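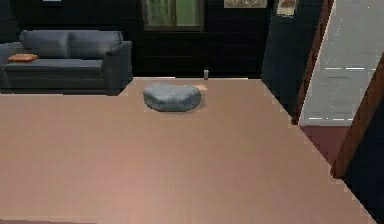
## Moroz House guest room: questions people keep asking

Moroz House is a building of 40 apartments with one guest room on the ground floor, which residents can book for visiting relatives, friends and the occasional ex who missed the last train. Jennylyn Macaraeg handles bookings. Ostap Prokopenko handles everything that breaks. Please read this page before writing to either of them, as they have both asked me to say.

### Who can book it?

Any resident whose name is on a lease. Subtenants can book too, with a note from the leaseholder. A text saying "yeah fine" counts as a note. A thumbs-up does not, after the business in August.

### What does it cost?

$40 a night, plus a $100 deposit that comes back to you within a week of checkout. There is no weekly discount. If your guest needs a weekly discount, your guest may be moving in.

### How far ahead can I book?

Three months. Thanksgiving and the last two weeks of December go by drawing, and the drawing happens in the lobby where everyone can watch. Matvii Karpenko has won it three years running and would like it known that he doesn't pull the names himself.

### How long can my guest stay?

Seven nights, then a gap of at least seven more before the same guest comes back. Putting the second week under your spouse's name was clever the first time.

### How do I get in?

The key is in the lockbox to the left of the mailroom door. Jennylyn sends you the code the afternoon before. It changes with each booking, so the 2626 that half the building remembers from years ago will get you nothing but a red light and, on the fifth try, a loud noise.

Check-in is from 3 p.m. and checkout is by 11 a.m. If nobody is booked after you, ask about staying later. You will usually get a yes.

### Where does everyone sleep?

There's a double bed in the alcove, and the sofa takes one more person. Two adults is the comfortable number. Three is allowed. Four has been tried, and the family in question now stays at a hotel when they visit, and they seem closer for it.

Spare pillows and a blanket are on the closet shelf. Air mattresses are welcome if you bring your own pump and do your pumping before 10 p.m. The wall behind the bed is shared with Eimear Mulligan in 1B, who gets up for work at 4:30 and has been very nice about things so far.

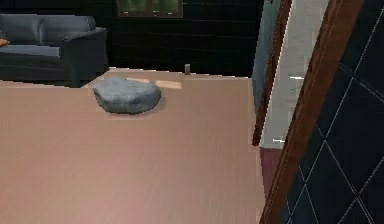 Children under two don't count toward the limit. We have a travel crib in the basement, and Ostap will bring it up if you give him a day's warning. It folds out easily for Ostap and for no one else, so let him do it.

### Is there a kitchen?

There's a small fridge, a kettle and a microwave. No hot plates, please, and no rice cookers on the windowsill. If your mother wants to cook for you, and she does, she can use your kitchen and criticize it at the same time.

### Does it have Wi-Fi?

Yes. The network is called Ovia and the password is on a card inside the closet door. It's fine for email and most video calls. When it drops, unplug the router, wait a minute and plug it back in. That is also what Ostap will do, only he'll sigh first.

### Can my guest bring a dog?

One dog, under 40 pounds, with $300 added to the deposit. Cats are a no. This was put to a vote, and the vote was closer than you'd think, and Catarina Mota is still collecting signatures if you'd like to be on the losing side with her.

### Do we have to clean?

Strip the bed, leave the linens in the hamper, take out the trash and run the vacuum. A cleaner comes between bookings, but she has an hour and she isn't an archaeologist. If something gets spilled, say so right away. We've kept deposits over silence far more often than over wine.

### The heat is too high. The heat is too low.

The thermostat is next to the bathroom door and it works slowly. Move it two degrees, then leave it alone for an hour. Most complaints come from people who moved it ten degrees in one direction at bedtime and ten degrees in the other at midnight.

### What if I need to cancel?

Up to three days before, you get everything back. After that we keep one night's fee, unless another resident takes the room, in which case you get that back too. Guests who cancel on you at the last minute are your own problem, though Jennylyn will listen sympathetically for a minute or so.

### Who do I call if something goes wrong at night?

For water, smoke or a guest locked out, call the number on the lobby board. For anything else, put a note under the office door and it'll be read at 9 a.m.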